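Jars With a Second Life: A Talk With Agnes MacKinnon
21 Oct 2018

Agnes MacKinnon does not throw away a jar easily. When I visited her in Nulville for this interview, she had already washed several of them before I took my coat off, and she asked me to dry them while we talked.

She started with jars in January, after she moved to a smaller apartment. "I had 50 of them in one kitchen cabinet," she told me. "My daughter said, Mother, either you use them or they go. So I used them." The first ones she painted white, for buttons and sewing things. She did not like how they looked. Then she found an old can of silver paint in the cellar, and she put it over the white with a nearly dry brush.

I asked if she learned this somewhere. She laughed and said that she learned it from her mistakes. "The first silver jar was ugly. It was too shiny, like a toy. You must leave some white and some gray, and you must not go over the same place again when it is getting dry."

The lower part of a jar is the most difficult, she explained. The paint can become chalky there and get small cracks. For some months she tried to prevent this with a primer from Sobczak, a little hardware store near the bus station. Now she lets the cracks stay. "People pay for cracks in a shop," she said. "Mine are free."

Her neighbors bring jars too, and this made a new problem, because not every jar is ready to be used. So Agnes began to mark them with tape. Red tape from top to bottom means that the jar is not finished and should not be given away. Blue tape means that it only needs a lid. She puts the tape in a long strip, down the front, so she can see it also when the jars stand close together on the shelf.

"The tape always comes up at the top," she complained. "I press it, and the next day it is up again. I have tried three kinds."

We spoke also about lids. She keeps them in a drawer, sorted by size, and she admits that many do not fit anything. The thread on the neck she leaves without paint when she can, and with a jar that will hold pens she does not look for a lid at all.

Does she have a workshop? "I have a table," Agnes answered. It is the same table where the family puts everything else, from school bags to battery chargers, and she does not mind to work between these things. She only asks that the children's things are moved when she opens the paint.

She has finished 24 jars since the summer. Most went to the swap shelf, and two are in her bathroom with cotton and combs.
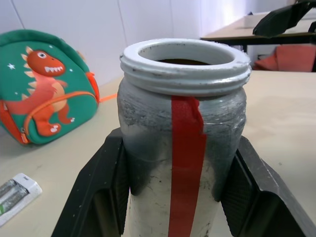

Where to Bring Your Jars

The swap shelf is in the hallway of the Irnico building in Nulville, on the left after the stairs. Please wash the jars and take off the paper labels first.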